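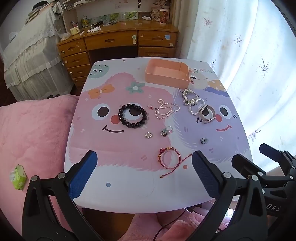
Bracelets, pearls and flower ornaments on the sorting table, with the peach-orange box at the far side.

Work > Automation > Features

The pickers who teach the machine

Print this article | E-mail this article
14 comments

Suleiman Ajayi used to sort returned jewellery with his fingers. He now does it with a gripper in each hand, sitting down, and each shift ends with a set of recordings as well as a box of sorted stock.

Ajayi works for Clovora, which takes back unsold and returned costume jewellery from shops, checks it and sends it out again. In February the firm signed an agreement with Lunivero, a developer of software for robot arms. Lunivero wanted examples of people picking up small, awkward things. Clovora wanted a machine that could take over the dullest part of sorting. Several of its sorters work from home, and the tools went out to them.

Each item has to be picked up and put into the box. Bead bracelets are easy, Ajayi says, as the pads close on a bead and the rest follows. Loose pearl strands are slower, and rings are slower still. "With a ring you have to come in flat and be patient. My hand knows how to do it. The tool doesn't, so I had to learn it again."

The first batch came to 3,171 picks. Of those, 1,106 were sent back to be done again, mostly for dropped pieces or for chains lifted in a tangle.

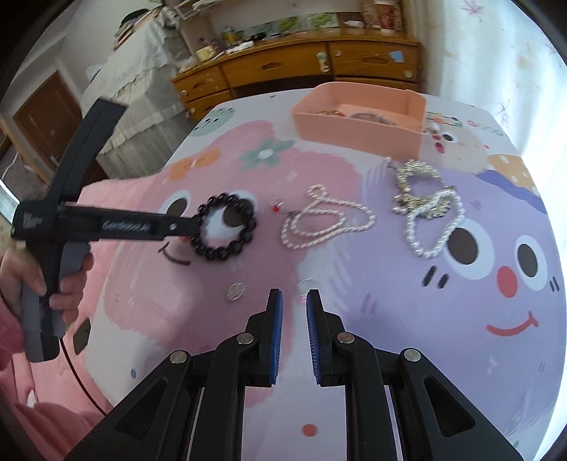

Pay and pace

The change the sorters noticed first was in how they were paid. Under the old system they earned by the tray. Recording is paid by the hour, and a tray takes far longer with grippers than by hand. Ibrahim Ezeani, who runs the sorting side at Clovora, says piece rates would have pushed people to rush and made the recordings useless.

Hands are the other matter. A gripper is heavier than a bracelet, and in the first weeks there were complaints of sore wrists. Sessions are now limited to 10 minutes, with a break between them, and no one does more than 7 in a day. Ezeani admits the limit should have been there from the start.

What happens to the sorting jobs is less settled. Lunivero's arm is on trial at Clovora's depot, where it handles bangles and thicker bracelets. It is not yet trusted with fine chain. Clovora has promised the present sorters their hours until the trial ends and has said nothing in writing about what follows. A planning tool called Workimel decides each morning which trays go to the arm and which to people, and the share going to people has already fallen.

Ajayi has asked to be trained on checking the arm's mistakes, a job that did not exist last year. He is due to spend his first Thursday at the depot next month.

Share 38 | Comments 14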